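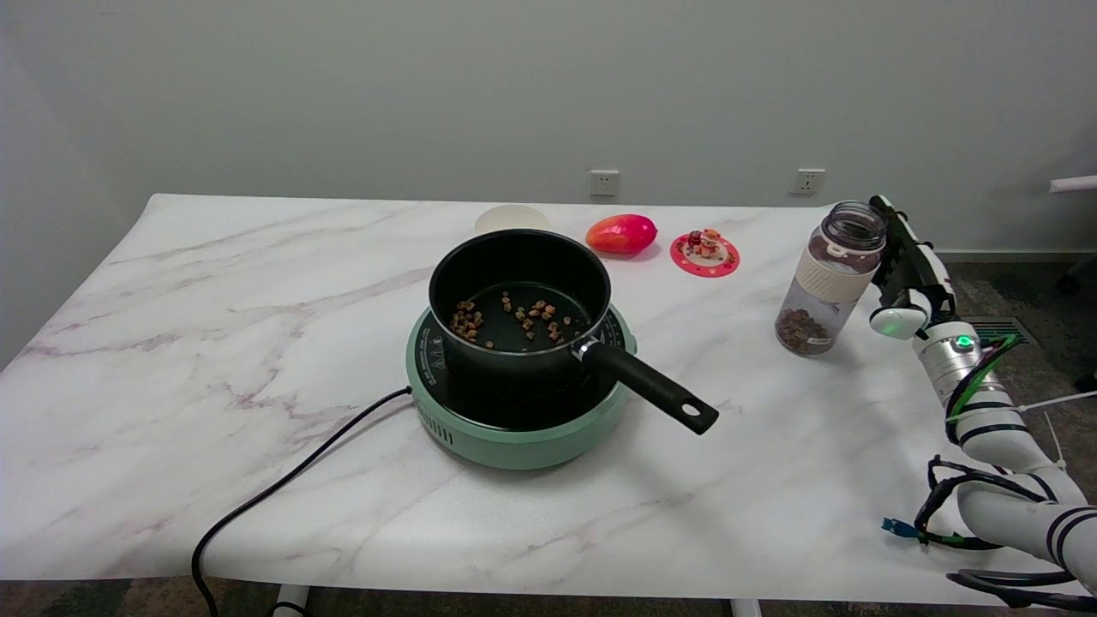

Kitchen Arm Review Group
Minutes of the meeting held on 2018-05-03

Present: Damián Meléndez (chair), Đạt Bùi (minutes), one representative each from purchasing, training kitchen and building services
Apologies: Finance

1. Minutes of the April meeting

Agreed, with one correction. Under item 4 the supplier of the arm should read Skidatico, not Loltetti. Loltetti are the local agent and will handle invoices and the first line of support only.

2. Matters arising

The written answer on spare fingers has come in from Loltetti. Fingers are sold singly or by the hand. Whole hands go back to Skidatico for repair and we would be without one while it is away, unless we take the loan option (see item 5).

Building services have confirmed that the table can stay where it is for the length of the review. The request for a second table was withdrawn.

3. The service on offer

Damián went through the offer as it now stands. It covers the arm and hand, the control software (sold under the name Trornumik), setting up, and two days of training for staff. The software licence is yearly. The arm and hand can be bought outright or hired.

Purchasing asked whether Trornumik could be had without the arm, as we already have one from Hájek in the other building. Damián has asked. Loltetti said it could be done but would be quoted as separate work and they would not give a figure over the phone. Purchasing would like that in writing before anyone takes it further.

The training kitchen asked what "basic kitchen tasks" on page 2 of the offer means. The list in the annex is short: pick up and set down a container, tip out dry contents, move a pan by its handle, place an item on a plate. Lids are listed as "on request". It was felt that lids ought to be in the basic list, as most of what we store is in jars or bottles with lids. Damián to raise it.

4. Report on the review so far

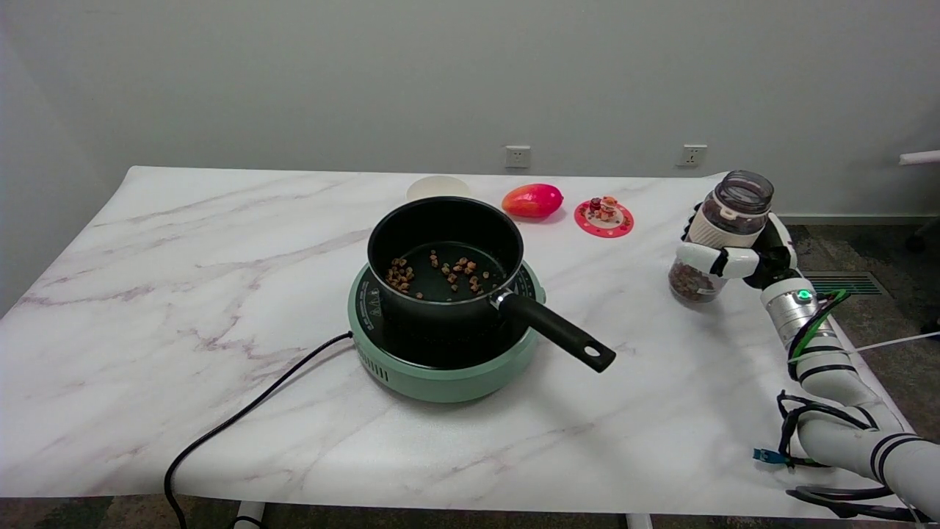
Đạt reported on the jar and saucepan work. The group had asked for a task with small dry pieces, a clear container and an ordinary pan with a long handle, and that is what has been set up, on the portable cooktop. The marble-patterned table was kept on purpose. Purchasing had asked last time whether a patterned surface would be a problem for the cameras, and Đạt would like more runs under different lighting before giving an answer.

Points from the discussion:

The grip on a smooth clear container is the part staff worry about most. The band round the middle gives the fingers something to hold, but not every container in the store has one. Đạt to try plain ones as well.

The training kitchen would like to know how the arm behaves if the pan handle is turned another way. In the offer the pan is always shown with the handle to the front right. Staff will not always leave it like that.

Other items are to stay on the table during runs. There was some disagreement here. Purchasing thought a clear table would make for a fairer comparison with other suppliers. The training kitchen said a clear table is not how anybody cooks. Left as it is for now, and to be looked at again if a second supplier comes forward.

Building services raised the cooktop lead, which goes over the front edge of the table. They would prefer it to go to the back, where there are sockets on the wall, and asked that this be sorted before visitors are brought in. Agreed. They also asked for the arm's own cables to be tied back where they lie on the table top. Đạt will check with Loltetti first, as the arm needs some slack to turn.

No heating trials have been approved. Damián repeated that these need a separate risk assessment and a person at the table throughout.

5. Costs

The loan hand option is 2,000 a year on top of the licence. Damián thought this high for something we might not use. Purchasing pointed out that a repair could take up to 30 working days under the terms, and that a month without the hand would put paid to most of a teaching term's bookings. No decision. Damián to ask whether the option can be added part way through the year or only at the start.

Hire against purchase was put off until Finance can attend.

6. Any other business

The training kitchen asked that the Trornumik user guide be printed and kept by the table. The version we have is for the previous release and some of the screens do not match - Đạt has asked for the new one.

7. Actions

Damián - ask Loltetti to put lids in the basic list; ask about starting the loan option mid-year
Đạt - plain containers; pan handle in other positions; further runs under different lighting; ask about tying back arm cables
Purchasing - written quote for the software with the Hájek arm
Building services - move the cooktop lead to the back of the table; draft risk assessment form for heating trials

Date of next meeting to be sent round once Finance have confirmed.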